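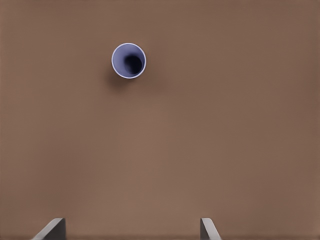
Cup on a brown tabletop, seen from overhead

Ticket 139 – Voucher application portal, Medina district office
Opened: 26 June 2018
Reported by: Trinidad Lagos
Priority: high

Problem
Parents applying for the state tuition voucher can't pick a religious school. The school menu loads, but every school marked "faith-based" is grayed out. Secular private schools work fine. Two families from Prelton called the office this morning and one of them thinks the state has changed the law. It hasn't.

Steps to reproduce
Log in as a parent, enter a Prelton or Drinport zip code, go to page 4, open the school menu.

Log
First reply from support: cleared the cache and tried another browser. Same result.

Second reply: the school list was reloaded last night from the state file. The new file has 80 schools for our district. The old one had the same number, so nothing was dropped. 56 of them now show eligibility status "pending review."

T. Lagos: Those schools were approved in the spring. I have the signed letters. Also, not all 56 are religious, so please check the Gredatley Montessori entry, which is pending but can still be picked.

Support: Confirmed. The menu is reading the affiliation field as well as the status field. That rule was written for a draft of the bill and should have been taken out before launch.

T. Lagos: Please fix it before the July deadline. Callers are being told to use the paper form for now.

Support: Rule removed on the test site – menu works there for Drinport. Prelton still to be tested. Status field needs a corrected file from the state, request sent.

Status: open, waiting on state file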